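3.2 Table surfaces and the search for small parts

The second group of sessions was held at tables with a visible wood grain. We had not planned to treat the surface as a variable. In the first round at the Custine site, every table was covered with the same gray mat, and the sorting times varied little from one table to the next. When the Mesow site joined the study in February, its tables were used bare, and the times spread out enough that we went back and looked at what lay under the parts as well as at the parts themselves.

The task was the same at both sites. A person was given a tray of small wooden parts (pegs, short blocks, wedges and flat spacers) and asked to return each one to its place in a divided box. Parts were spread over the table before each trial, following a printed layout. The full set came to 1,994 usable trials. We had aimed for 2,000, and six were dropped because the layout sheet had been turned the wrong way.

Pale tabletops were the most common kind at Mesow. The grain on such a table is low in contrast, mostly beige and cream with tan bands, and from a standing position it tends to blend into one even color. Closer to the surface it is much more noticeable. Long streaks run side by side across the wood, and in places they bend or close into a loop. Figure 4 is a close view of a tabletop of this kind, with a small wooden block near its upper edge.

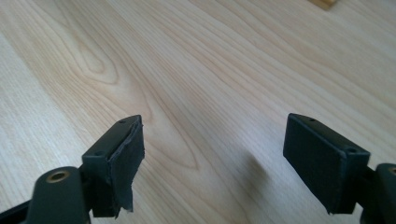
Figure 4. Light wooden tabletop with diagonal grain and an oval grain figure toward the upper left.

We sorted the grain into two types for coding. "Running" grain consists of bands that keep a steady direction over the working area. "Figured" grain includes any closed or strongly curved pattern, such as an oval. Many tables had both, and these were coded as figured. Two coders worked separately and then settled their differences by going back to the table. Most disagreements concerned gentle ripples, which one coder had first taken as curved. The final rule was that a band had to turn back on itself or close before it counted.

Wooden parts were harder to find on bare wood than on the mat, as might be expected. The more useful result concerns which parts were missed. Blocks with a warmer or more yellow tone than the table were picked up early, even when they lay far from the box. Spacers caused the most trouble. They are thin, they cast little shadow, and when one lay along the grain it could pass for a darker band. Of the 23 parts in the standard tray, 8 were spacers, and these made up most of the parts left on the table at the end of a trial. Turning a spacer across the grain removed much of the difficulty.

Lighting had a smaller effect than we expected. Under bright, even light a finished tabletop takes on a slight gloss, and the grain looks softer toward the far side. Some participants moved their heads to get past this; others simply swept a hand over the area. The sweeping method was slower per part but left fewer parts behind — a point we return to in Section 4.

The Soliman parts, used in the first round, were cut from darker stock and are not included in the comparison above. The Kadlow parts were used at both sites and have a light finish close to that of the Mesow tables. All times reported in the next section are for the Kadlow set, with figured and running tables listed separately.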